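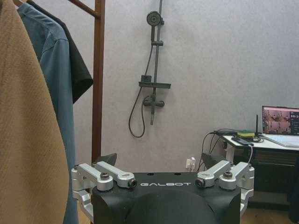 *Slide 1.*

Hi everyone, thanks for coming! I'm going to talk about putting up a small ham repeater in Durkcombe, and mostly about the bits I got wrong (there are plenty).

So, the site. We had two choices, the water tower at Prurkdale or the hill behind Fustonholm. The hill is 880 feet up, the tower is 331, and I went straight for the hill like anybody would. Then I ran the coverage map and the whole river side of town was dark! 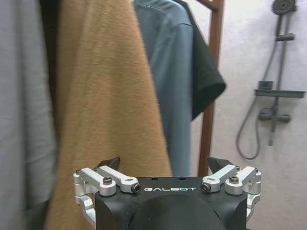

Antennas next, and I'll go slowly because I muddled this for years. A plain dipole is two arms going out from a feed point in the middle, same on the left as on the right. If one arm runs close to a steel mast, the balance goes and your pattern gets lopsided. Ours leaned north for months.

(Pause. Ask who has used a dipole on a mast.) 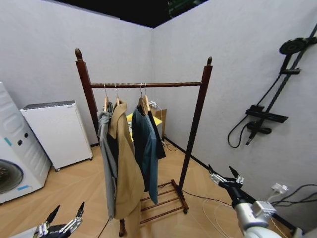 **Durkcombe, 23rd September**

First proper drive test. I had a handheld on the passenger seat and a notebook, and I keyed up at every crossroads. We logged 707 readings, and the map had been too hopeful nearly everywhere there were trees. Summer leaves soak up more at 440 MHz than I'd allowed for. I should have done a run in May as well, to compare.

The Thoroddsen road was the nice surprise – full quieting all the way to the bridge.
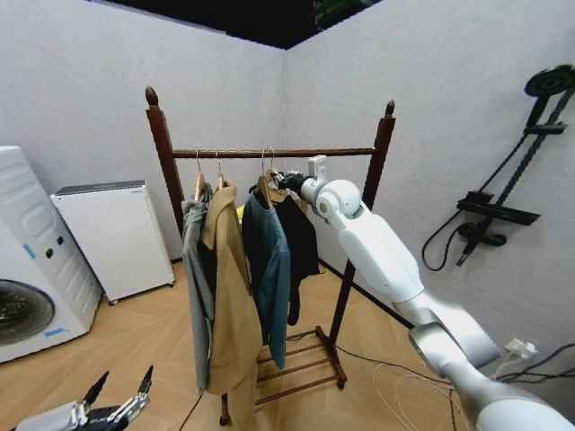

## Money and feed line

We spent $2,000, and too little of it went on coax. Buy the good stuff first, then see what radio you can afford. Seal every connector the same day you fit it.

(Hand round the chewed piece of cable. Then questions.)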